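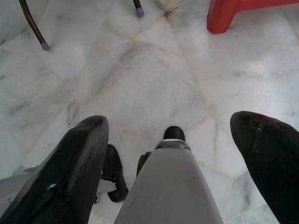 Garra aberta, vista da câmera do punho

Garra fecha antes de chegar ao objeto no piso claro
Publicado por Na-rae Yang em 25 de junho de 2019, terça-feira

Boa tarde. Sou do clube de robótica da escola técnica e estamos montando o projeto Rallevov, um braço que recolhe peças pequenas do chão e leva até uma caixa. A câmera fica no punho e olha para baixo, por entre os dois dedos. O controle roda numa placa Sowa, com o programa que a turma começou em abril.

O braço desce, mas a garra fecha cedo demais, às vezes bem acima do piso. No tapete escuro da sala do clube isso quase não acontece. No mármore, com aquelas linhas de rejunte em várias direções, acontece muito. Das últimas gravações temos 1558 quadros salvos e em boa parte deles o programa marca como "peça" um pedaço de rejunte ou um veio cinza da pedra. O limiar de detecção está em 700 (área mínima em pixels). Já tentei subir, mas aí ele perde as peças menores.

Alguém já passou por isso? A apresentação é no pátio, que tem o mesmo piso, então trocar o chão não dá.

Geert Prins
São dois problemas misturados, eu separaria.

Primeiro, os dedos e a carcaça do meio ocupam toda a parte de baixo da imagem. Se você não mascarou essa região, o programa está procurando peça em cima da própria garra. Salve um quadro com os dedos abertos e outro com eles fechados, junte as duas silhuetas e ignore tudo o que cair dentro. A máscara precisa valer para as duas posições, senão o erro volta quando os dedos se mexem.

Segundo, o rejunte. Área mínima não resolve, porque uma linha comprida tem área grande. Filtre por forma: calcule o retângulo mínimo de cada contorno e descarte os que têm comprimento muito maior que a largura. Para os veios, que têm borda difusa, um desfoque leve antes do limiar ajuda bastante. Depois disso pode baixar o 700 e testar de novo com as peças pequenas.

E não mande fechar com uma única detecção. Exija a mesma posição em 2 quadros seguidos, pelo menos.

Bornness
compra um sensor de distância e pronto, câmera em piso claro sempre dá dor de cabeça

Dondau
Tivemos quase o mesmo erro no nosso clube. Além da máscara, confira se a exposição está no automático. Com dedo preto e pedra branca na mesma imagem, a nossa ficava variando durante a descida e o limiar mudava junto. Fixamos a exposição e o ganho no começo do programa. Tirem também cadeira e banquinho de perto na hora do teste, pé de móvel no alto da imagem vira contorno.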